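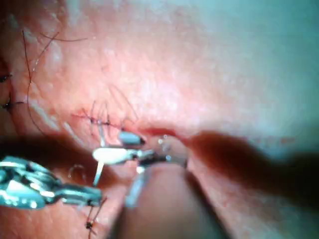

Closing a Short Incision with Fine Interrupted Stitches

By Jade Grewal, Hindport skills notes

These notes are for students who can already tie an instrument knot on heavier thread and are moving down to fine suture on a short, straight incision. The steps are the same as before. The differences are in how you hold the tissue, how small the bites are, and how little pull the thread will take before it cuts through or snaps.

Read your own program's protocol first. Where it says something different from this page, follow the protocol.

What to have ready

A fine needle holder with jaws that close all the way to the tip
Fine toothed forceps
Suture scissors
Dark monofilament on a curved needle, 50 cm is plenty
Magnification and a light you can move
Gauze
A sharps container within reach

Check the needle holder before you start. Close it on a piece of thread and tug. If the thread slides, get another one. A worn holder lets the needle roll, and you will blame your hands for it.

Setting up the view

Put the light on the incision and move it until your hands don't throw a shadow along the line. Set the magnification so you can see the whole incision plus a little on both ends. People tend to go in too close. You get a nice look at the pores and then lose track of where the needle tip is when it swings out of view.

Lay the incision left to right in front of you, so your stitches run toward and away from your body. Rest both forearms. At this size any movement from the shoulder is too big.

Loading the needle

Grip the needle a little past halfway from the point, toward the thread end, with the very tip of the jaws. The needle should sit square to the holder. If it has rolled, set it down and pick it up again. Don't straighten it with your fingers.

Placing a stitch

1. Lift the far edge slightly with the forceps. Hold the deeper layer where you can and leave the surface alone. Pinch marks on the surface mean you squeezed.

2. Enter the surface at 90 degrees, 2 mm back from the edge. Turn your wrist and let the needle follow its own curve down and out into the incision.

3. Let go, regrip the needle inside the incision, and pull it clear along the curve.

4. Lift the near edge, enter from inside at the same depth, and come up 2 mm from the edge. If one side is deeper than the other, you will get a step when you tie.

5. Draw the thread through until you have a short tail. Pull slowly and keep the thread in line with the stitch. Watch for the loop catching on the jaws of the holder – it does this a lot with fine monofilament, and the stiffer brands are worse.

6. Tie a double throw, lay it flat, and bring the edges together until they touch. Add single throws in alternating directions, as many as your suture material calls for. Snug each one.

7. Cut the tails long enough to grab later. Very short tails are hard to find at removal and can let the knot slip.

Working along the line

There are two usual orders. You can start at one end and go straight across, or you can put the first stitch in the middle and split each half. For a short incision with even sides I go straight across. If one side is longer than the other, split it, or you'll end up with a pucker at the far end.

Keep the spacing even. The distance between stitches should be close to the full width of one stitch, entry to exit. Before you place the next one, look at the part that is still open and check that both edges are sitting level.

Blot with gauze as you go. Press and lift, don't wipe. A wet edge shines under the light and it becomes difficult to judge depth.

Checking the finished line
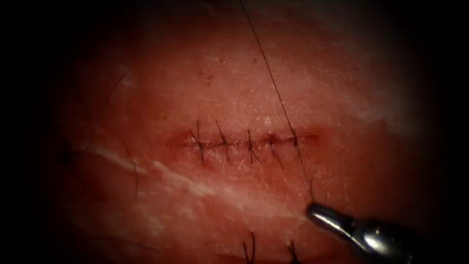

Go over the closure from one end to the other under the same light you worked in. The edges should meet without a gap and without overlapping. A slight raised ridge along the seam is fine and usually flattens out. If an edge has rolled under, take out the stitch nearest to it and redo it.

Look at each knot. I pull mine to one side so they sit off the seam, and Aaliyah Caron, who taught me this, is stricter about it than I am. A knot left on the line can be moved over with closed forceps. Check the tails too. They will point in all directions, and that's all right as long as none of them is tucked into the incision.

Too tight is the more common fault. Signs are:

skin bunching up between the stitches
a groove under the thread
the surface turning pale around a stitch

Cut a stitch like that and replace it. You can't loosen a monofilament knot with forceps without chewing up the thread.

Practice

Do short lines. One incision, closed carefully, checked and then taken out again, is worth more than a long row done in a hurry. Use up the full length of thread before you open another packet, and change the needle once it starts to drag.

When you finish, account for every needle and put them in the sharps container yourself. Rinse the instruments with the jaws open, before anything dries in the hinges.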